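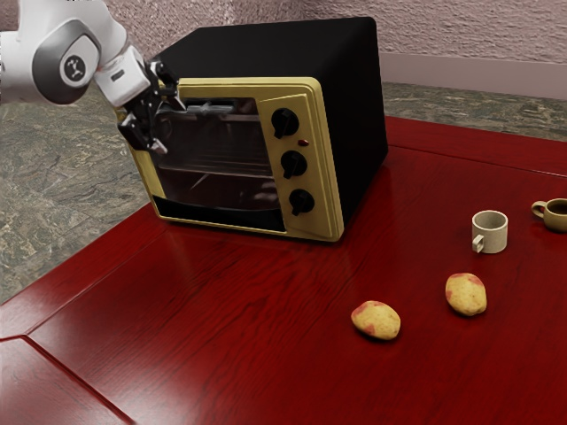
22/12/2019

Went to the open day at Testport this morning with Siwan Gronow. We left the house at eight and were there before the doors opened, so we stood in the lobby and drank coffee from the machine. They gave us name tags. Mine had my last name spelled wrong and I left it that way. The first stop was the simulation room, where everything runs on a big screen and the real arms stay next door. The kitchen task was up when we walked in: a white arm with a black two-fingered gripper, reaching for a toaster oven with a yellow front, and two potatoes on a red table. The fingertips were at the top of the oven door, right by the handle. I liked the pink wall. Siwan said it looked like her aunt's hallway.

Somtochukwu Garba did the talking. He has been at Testport 3 years and before that he was at Civine, working on warehouse software. He said doors are harder than picking things up, because the hand has to follow the path the hinge allows and a small error turns into a lot of pulling. They change the wall, the floor and the lighting between runs so the program doesn't get used to one kitchen. The oven door task has been run 1,017 times since October. A man behind me asked what share of those worked. Garba said he would rather not give a number until they had finished checking them, and went on to the next question.

After that we were taken through to see the real arms. Smaller room, very loud fan. We stayed behind a yellow line and watched one move blocks from one tray to another. It stopped once and a woman reset it from a laptop. The other arm was switched off.

Lunch was sandwiches. I sat next to a man from Zandener who sells grippers and wanted to talk about prices. Took his card. Siwan went to the Bashir talk on safety stops and said it ran long, with 43 slides, and she copied down the part on light curtains for me.

Roads were fine going home. Stopped for gas and milk. Need to email Garba about whether the school group can come in the spring, and ask what the age limit is.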